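Search the notebook
Enter a word or page

Last updated: May

Entryway storage, house shoes

Started at 9:40. Coffee first, then slides!

I have been looking forward to this one. We spent most of the spring on boots and lace-ups, and those are easy to feel serious about, but the shoes that really make a mess of a hallway are the ones people step in and out of ten times a day. Slides, clogs, the old flats kept for taking the trash out. They never get put away because they are never quite done with. The Isden hallway was a perfect case of it: a lovely big closet, everything in it in order, and a heap of slip-ons right where the door swings.

So the question for this week is how slides want to be stored when the space is a single low shelf. Mbali's sketch for the Oosthuizen job gives us an opening 800 mm wide and not much height, with the plant staying where it is because the family likes it there (so do I). I want an answer on the layout before we go back and measure again.

First tries were side by side, toes to the wall, the way everybody does it. Fine for two pairs. Then the depth runs out, because a slide with a thick sole is longer on the outside than you think, and the heels hang out into the walkway. Turned them sideways and stacked them in a column instead, sole against sole, and liked it right away.
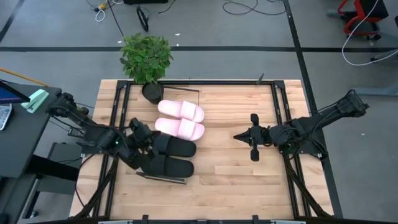

Column layout: pink pair, then black pair. Plant kept in its place.

Things I like about the column. You can find a pair by color from across the room. The straps all stand up in a line, so you can hook two fingers under one and lift it without bending all the way down. And it makes a neat block! A heap of slides takes up a different amount of floor every day, and a block takes up the same floor every day, so you can plan a mat or a tray for it.

What I don't like yet is that the pairs run together. The pink and the black are easy to tell apart, of course, but a family with two black pairs in nearly the same size is going to grab one of each. Nosipho suggested leaving a finger's width between pairs and closing the pair itself right up. Tried it at lunch with some plain cardboard cutouts and it reads much better. Shoes inside a pair touch, pairs don't. I'd like to make that the house rule for the Verdale handout, it is short enough that people will remember it.

Weight for the record, as it matters for the sling idea: one of the thick-soled slides from the Verdale box came out at 345 g on the kitchen scale. More than I would have bet. A fabric sling sags under a few of those, so I am leaning toward a rigid shelf and I've crossed the sling off page 59 of the planning binder. (Mbali, I left your drawing in, I still think it could work for flip-flops.)
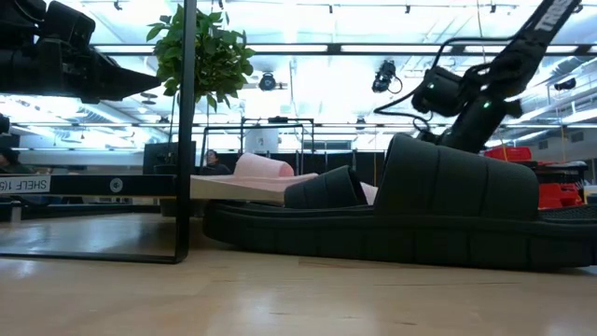 Labels are the next thing to sort out, and I'm oddly excited about them. A label at floor level gets read from above, by somebody standing up with a bag in each hand, and most label tape is far too small for that. It also has to survive the mop. Ours on the black metal shelf needs fixing anyway, as the SHELF lettering reads upside down from the side where the slides are, and you have to tip your head to make sense of it. I want to try the front edge first, big letters, then a second one lying flat on top. My guess is the flat one wins. If small kids are using the shelf, a picture of the shoe beats a word every time - the Isden twins sorted a whole bin that way and were very proud of it.

While I'm on the subject, clearance. The straps decide it, and the sole hardly comes into it. A wide arched strap stands well up above the sole, and if the shelf above is set too low you end up pushing the strap flat to get the shoe in. Do that every day for a year and it stays flat. So measure over the strap with the shoe sitting naturally, then add room for a hand. I forgot the hand on the Cerkow rack and heard about it for weeks.

Soles too. Anything with grooves in the side wall carries grit, and the grit drops off in the night and ends up under the shelf. A tray with a small lip is the answer and it should lift out in one piece. I would love to find one that isn't gray.

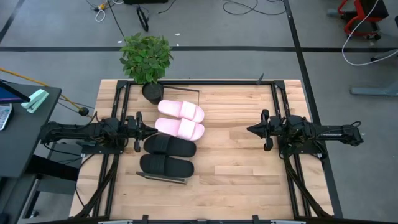
Keeping a column straight turns out to be the hard part, and I think the fix is to give people one edge to push against. With a wall or a strip of trim on the heel side you shove the shoe until it stops and walk off. Without one, things creep. Look at the lowest black slide, a little to the left of the one above it, and the upper pink one lying slightly crooked. It's a small amount each time, but by the end of the week you'd have a fan. A strip of beech along one side would do it, low enough that you can still sweep over it. Nosipho has offcuts.

Also worth arguing over: which pair goes at the near end. I say the pair used most, Mbali says the heaviest. We could both be right in a house where the gardener wears the thick ones.

To do
- Cut the beech strip, try it on the heel side and then the toe side
- Print two label sizes, check them standing up, glasses off
- Second round with 5 pairs, at least two of them the same color
- Ask the Oosthuizens what they wear to the mailbox
- Tray samples (not gray, please)

Afternoon, 3:15. Nosipho came by and tried the finger gap with clogs. Works with clogs! The backs are wide so the block gets longer, and the 800 mm will be tight if everyone in the house has a pair. Left her the tape measure. Strip is clamped and drying overnight, so hands off the bench end by the sink.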